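Notes, Nurkmont library talk, 12 min total so KEEP MOVING

- thank Fidelina for the invite. water. clock on phone.
- open with question: who here has cleaned out a relative's house? wait for hands. dont rush this bit

**Part 1, the paper**

My aunt's place in Onberg. Letters, receipts, seed packets, every Christmas card since 1971. I kept all of it for 2 years in the spare room. Couldn't open the door properly.

Say the thing about the smell. Pause.

Then: one shelf. Whatever fits stays. Took me a whole December, mostly evenings, radio on.
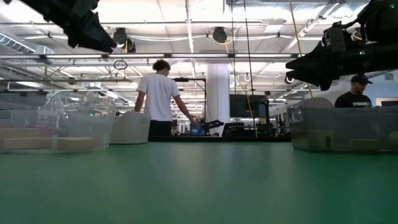 Sorting order, say slowly, people write this down:

1. names and dates first
2. handwriting you recognize
3. everything else goes in the maybe pile, look again in spring

600 letters when I began. Don't give the final number yet, someone always asks and it's better in Q&A.

**Part 2, giving it away**

- Karimi family letters, sent back to the granddaughter. read her reply (blue folder, short one, NOT the long one)
- recipes to cousins, photocopies only
- the Lirutura postcards. still have them. cant explain it, dont try

Skip scanning if past 9 min. If not: name files by year, then surname.

Questions. Leave handouts by the door, collect pens!!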